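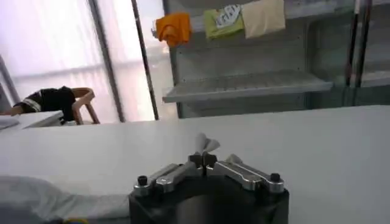

In praise of the game that lets you put it down

I have a soft spot for games that know when to say goodnight. I was raised on the other kind, the ones where the last save point was an hour behind you and your mother was already calling up the stairs for the second time, and I suppose I've spent my grown-up life looking for something gentler. This spring I found it in Mondley, a little game in which you run a ferry between two halves of a sleepy river town, and I've been boring my friends with it ever since.

Let me tell you how a session goes. You wake up in the boathouse, you check the notice board, and you carry people and parcels across the water until the lamps come on along the far bank. Then the day is over. The game saves, a bell rings somewhere up the hill, and you're given one button that says "Rest." You can press it and start another day, of course, but the music has already faded by then and the screen has gone a soft dark blue, and nine times out of ten I find that I'm ready to stop too.

A game day takes around 40 minutes. I've come to love that number. It fits between the dishes and bed, and it fits on a train ride to my sister's (with time left over for a sandwich, if the conductor isn't chatty). I never have to ask the people I live with for five more minutes, which were never five minutes anyway, as anybody who has ever said it knows perfectly well.
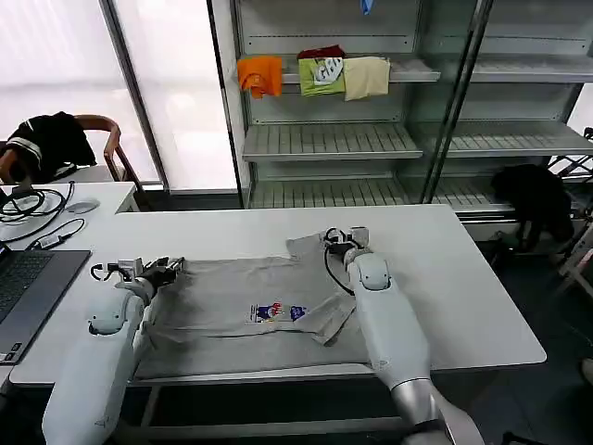

Compare this with Kernden, which I played all through last November and which I still think is a beautiful piece of work. The forests! The way the snow creaks! But Kernden has 2,007 things to collect, and it tells you so in the corner of the map, and every time you pick one up the number ticks over with a small chime that I can still hear if the house is quiet. I got to 200 and felt worse than I had at zero. I'd stopped looking at the trees by then. I was looking at the corner of the map, and when I finally met the old king at the end of the northern road, after all those evenings, I caught myself wishing he'd talk faster so I could go back for the feathers I'd missed behind his house.

Now, I don't want to be unfair to big games. Some people have long, empty weekends and want a place to live in for a while, and I've been one of those people, and I was glad of every last cave. My complaint is a smaller one. I think a lot of games have forgotten that a player might like to leave and come back. They hand out a daily prize and take it away if you miss a day. They put a clock on the shop. Zindow, which is a card game, for heaven's sake, sends me a note each evening to say my deck is lonely.

Mondley never does this. I was away from it for most of a month when work got heavy, and when I came back the baker on the east bank said "Good to see you" and asked me to take some rolls across. Nothing had spoiled and the river hadn't frozen over. My cat, Bashir (the game lets you name the cat), was asleep on the same coil of rope where I'd left him.

I did lend it to a friend, hoping for a convert, and got an argument instead, which came in a long message the next morning.
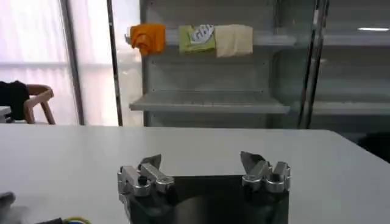 Notburga Pfister thought the bell was bossy, and she wrote that if she wants to ferry parcels until two in the morning then that's her own business and the game should keep the music on. She also felt that the early days were too much alike, and that she could've used a storm or a broken oar by the second evening.

She has a point about the oar. The first week is slow, and the developers could bring in the upriver route a good deal sooner than they do. But on the bell I can't agree with her. It only rings once, and the button for a new day is right there under your thumb. I like being asked. I've played so many games that assumed the answer.

There's a night crossing that opens up quite late, with fog on the water and a passenger who doesn't say where she's going, and I won't spoil it except to say that I sat there for a while afterward with the controller in my lap. Then I pressed Rest and went up to bed.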